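Apartment in Altamdale for a week in January – which side of the harbor?
Print | E-mail
Posted Friday by Sibel Yurt

So we're finally booking! I've got it down to two places, one right on the water for 462 for the week, and one up the hill near the old Trikberg road that's a fair bit cheaper (with a balcony, which I love).

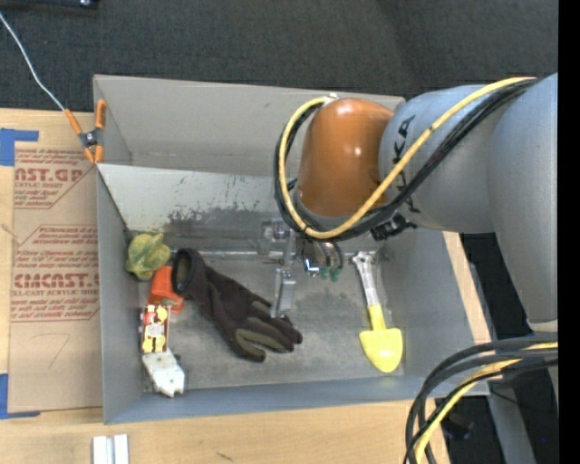 My mom is coming too and she's not great with stairs – the hill place has 44 steps from the street. Anyone stayed up there?

hillgoat_2
Go for the hill. Waterfront is damp in January and the bars are loud. Steps are easy, wide, with a rail.

marlenka
Easy for you maybe! I counted 132 from the bus stop to the church up there. With your mom I'd take the water.

hillgoat_2
Bars are still loud though.

marlenka
In January? Half of them are shut. Clolari closes up to six weeks.

Sibel Yurt
Okay, leaning toward the water. Is Từ still open for dinner off season? Mom wants soup.

marlenka
It was last winter, but not Mondays. Ask the owner for a back bedroom too.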